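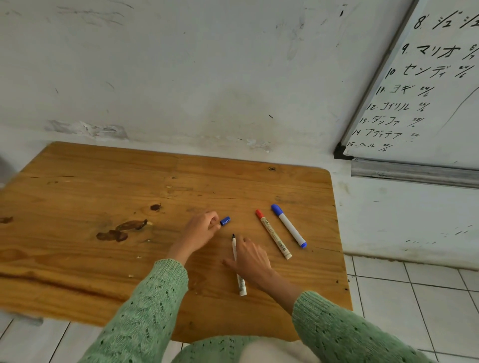
Marjorie Pickering wrote in to say that toothpaste took a ring off her coffee table and took the shine with it, and could I please do a whole page on wooden tables before she loses her nerve and paints the thing. Marjorie, put the brush down! Dull patches can be fixed, and I've been itching to write this one anyway.

Find out what finish you have

Do this before you try anything else. Turn the table over or crawl under it and pick a place that never shows. Dab on a little rubbing alcohol with a cotton swab and wait a minute. If the finish goes sticky, it's probably shellac. If nothing happens, try a drop of plain cooking oil on the top itself. Oil that sinks in means bare or oiled wood, and oil that sits up in a bead means there's a film over it, most likely varnish or polyurethane. My own kitchen table is a Randholm, bought secondhand, and I was sure it was varnished until I did the oil test and watched the drop disappear.

White rings

A white ring is moisture caught in the finish, and it's the friendliest stain there is. Lay a clean cotton dish towel over it (no printing on the towel, it can transfer) and go over it with a warm, dry iron, no steam, for a few seconds at a time. Lift, look, repeat. I love this one — the ring fades while you stand there. If a ghost of it hangs around, rub in some plain mayonnaise, leave it overnight and wipe it off in the morning. Yes, mayonnaise. My aunt swore by it and so do I.

Black rings

These have gone into the wood, usually from a wet can or a plant pot, and they need oxalic acid wood bleach. Strip or sand the finish off first, wear gloves and goggles, and follow the directions on the package. Do the whole top or you'll end up with a pale island in the middle.

Ink and marker

Washable marker comes up with a damp cloth and a drop of dish soap. Permanent marker on a film finish often comes off with rubbing alcohol on a cotton ball, but go lightly, and don't use it at all if your swab test went sticky. On bare or oiled wood I skip the liquids, which only push ink deeper, and sand with the grain using 220 grit. Ballpoint is the stubborn one. I still have a line of it from a phone number I took down one December, and I've stopped minding.

Dents and nicks

A dent can be raised if the fibers are crushed and not cut. Wet a scrap of cotton, lay it over the dent, touch it with the tip of a hot iron until it steams, and let the wood dry fully. I've needed 3 rounds on a deep one. Go easy on film finishes, as steam can turn them cloudy (see mayonnaise). A nick with wood missing wants a wax filler stick. I use Liltik in the honey shade and warm it in my hand first. Press it in, scrape it level with an old plastic card, buff.

Bringing back the shine

Now for Marjorie's dull patch. Toothpaste is a mild abrasive, so it scratched the gloss. Put a little paste wax on a pad of 0000 steel wool and rub along the grain, feathering out past the edge of the patch, then wax the whole top so it matches. Wait until it hazes and buff with an old T-shirt. Flaltever paste wax is my favorite for the smell alone!

For an oiled table, wipe on a thin coat of oil, leave it 15 minutes or so and take off every bit that hasn't soaked in. Oily rags can catch fire by themselves, so spread them flat outdoors until they're stiff before you throw them away.

Marjorie, try the steel wool on a corner first, and write back and tell me how it went.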